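Bundthorpe Workshop Notebook
Home | Entries | Materials | Repairs | Loan Shelf | Contact
Print this page | E-mail this page
4 min read

27 December 2020

Folding and packing, winter outerwear

Cold morning, heater on low. Spent most of the day on the question left over from last time, how to pack a puffer jacket for the loan shelf so that it comes out looking like something a person would want to wear. The Gullar sacks are too small for the long jackets and everything that goes into them comes out creased across the chest. The Drellent bags have more room but the zipper catches the lining if the sleeves are left hanging out. Neither is a great answer.

Decided to leave the sacks alone and look at the folding first. Did it on a bed and not on the bench. The bench is too narrow for a jacket with the sleeves out, and the last time I tried it one sleeve kept sliding off and pulling the rest with it. A quilt underneath grips the shell a little. Slick fabric on a bare tabletop goes wherever it likes.

Method as tried today:

Front down, back up. Sleeves out to the sides. Press from the hem toward the collar with flat hands, slowly. Fold one sleeve across the back, then the other. Fold each side in toward the middle. Roll from the hem. Stop and press again halfway.

The pressing matters more than I had written down before. If I roll straight away the air runs up into the shoulders and the top of the roll ends up twice as fat as the bottom. With two pauses to press, it comes out even.

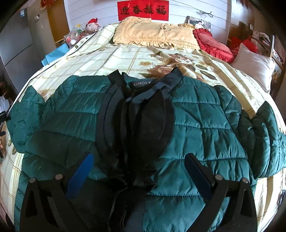
Backpacks are the other half of the problem. People borrow a jacket and a pack together and bring them back together, and we have been storing them on separate shelves, so every loan means two trips and two labels. I want to try keeping them as a set. Two ways to do it: jacket rolled and put inside the pack, or jacket folded around the outside of the pack.

Inside the pack is tidier. It also uses up the whole main compartment, and the borrower has to unpack it before they can put anything else in. It keeps dust off the jacket, though, and the pack holds its shape on the shelf.

Around the outside sounded silly when I wrote it down last week but is quick. Pack goes on the middle of the jacket, sleeves come over, hem comes up. The loose strap ends are a nuisance. They slip out of the bundle and hang down, and then they catch on whatever is on the shelf below. Tuck them under the pack before the first fold, or tie them off. I tied them and lost a minute undoing my own knot.

Tried both ways several times. Inside the pack takes longer, mostly from fighting the zipper. Around the outside is faster but the bundle opens up when it is carried by the shoulder straps. A wide elastic band fixed that. A narrow one left a line in the quilting that was still there after lunch.

Notes on the fabric. The shiny shells show every crease under the lamp and look worse than they are. Most of it drops out on a hanger. The matte ones hide creases but hold on to lint, so check the quilt for fluff before laying one down. I forgot and had to go over the sleeves with the roller.

Cuffs: lay them flat before folding the sleeve over. A bunched cuff makes a hard lump in the middle of the roll, and you can feel it through the sack. Same for anything left in the pockets. Found a glove, a bus ticket and a throat lozenge today in jackets that were supposed to have been checked.

Labels. The Dmytriv tags are all right on packs, where there is a loop to hang them from. On jackets they have been pinned through the hanger loop, and the pin is starting to fray the stitching on a few. Switch to string. If we go to sets, one tag on the pack should do for both, with the jacket size written on the back of it.

Shelf plan for the trial: 6 sets on the lower shelf with the jacket inside the pack, and 8 jackets left on hangers as they are now. Leave all of it alone for 2 weeks, then open everything and compare the creases. Write down which ones needed the steamer.

Still to do:
Buy wide elastic, black if they have it.
String for the jacket tags.
Ask whether the long coats can stay on the rail. They do not fit any of this.
Move the lint roller to where the folding gets done.
Wash the quilt.

Down-filled jackets should not stay rolled for long, going by what the older ones in the back look like, so if the trial runs over I will take those out first. Synthetic fill seems less fussy. I have not separated the two on the shelf yet and some have lost their care labels, so that is a job for before the trial starts.

Print this page | E-mail this page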